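Can it do the chores yet? Galcombe open day gallery

Posted 08/04/2021 by Tamara Chornovol

Quick one, still sorting the rest of the pics. Went round Galcombe with Imani Park and came away with one question. Would any of this put my shopping away? Short answer, not yet. Longer answer, bits of it, on a good day, with someone stood next to it.

The job they'd picked is the dull sort. Tidying up. Things on a table, things that belong somewhere else. My nephew does it in seconds and moans the whole time.

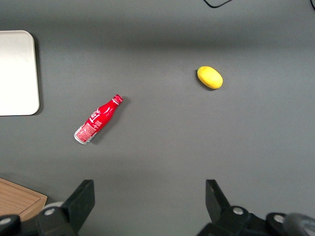
Bottle and lemon, both still on the table.

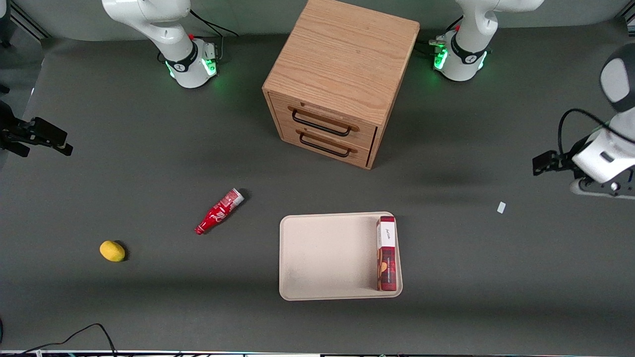
Same sort of job, wider. Drawers look shut, one tall red box in the tray.

Bottles roll. Lemons roll worse. Joscha Meinecke reckons round things are where most of the swearing happens, and drawers come second. A drawer wants a straight pull and a bit of feel, and feel is the bit that's missing. You and me don't think about it, we just hook a finger in and tug.

Asked about shop work too. Wichai Paisan runs the stockroom at Ruddock and was very plain. Facing up shelves, maybe, if every packet is where its meant to be. Which it never is. He has 2,000 lines to keep straight and a delivery at 9 that comes at 11. Said he'd take a machine that only did the putting back, even a slow one, as long as it did it overnight and didn't need watching.

Imani more hopeful than me. Thinks laundry will be last, tidying first, washing up somewhere in the midddle. I'd swap the first two if I could.

Prices: didn't get one. Asked twice.

More from the Porkolora stand when I've found the other memory card. Going back in June, will bring my own lemon.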